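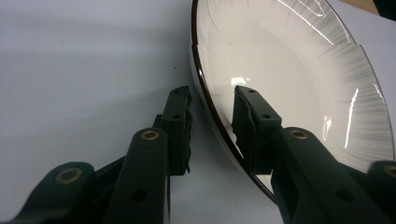
Lollberg supplies and maintains tableware for canteens, training kitchens and rented function rooms. We hold 208 stock lines, of which 52 are bowls, and each line is checked against a written specification before it goes on the shelf. Glass is inspected on a pale surface, where marks on the rim show up most readily. A large round bowl with a thin dark brown band along its lip, set down on a white tabletop, can be checked for breaks in the band by following the curve from one side to the other. Fine radial streaks in the wall, where they are part of the pattern, are recorded on the stock card so that they are not later written up as scratches. Glare is dealt with by turning the bowl and looking again.

The business was set up by Jaime Amaral, who still writes the specifications. It began as a repair and replacement service for one catering school and moved to its present unit at Tredberg in July, two years after the first contract. Seven people work here. Five are in inspection and packing, and the other two handle orders and deliveries.

What we supply

Stock is divided into two ranges. Casa covers serving pieces: large bowls, platters, jugs and lidded dishes. Tang covers individual place settings and is sold in sets only. Items from the two ranges stack separately and should be stored separately. Rim diameter, base diameter, height and empty weight are given for every piece in the printed list, in millimetres and grams.

How items are graded

Grade A has no mark visible at arm's length. Grade B may have light surface wear on the base or outer wall but none on the rim. Anything with a chip, however small, is withdrawn. We do not grind or polish chipped glass for resale.

Replacements

Customers on a maintenance contract may return worn pieces at any time. Returned bowls should be nested no more than five high, with a sheet of paper between each. Please quote the stock line and the range on the delivery note. Pieces that arrive without a note are held until we can trace the account.

Visits to the unit are by appointment.

Page last revised 2/3/04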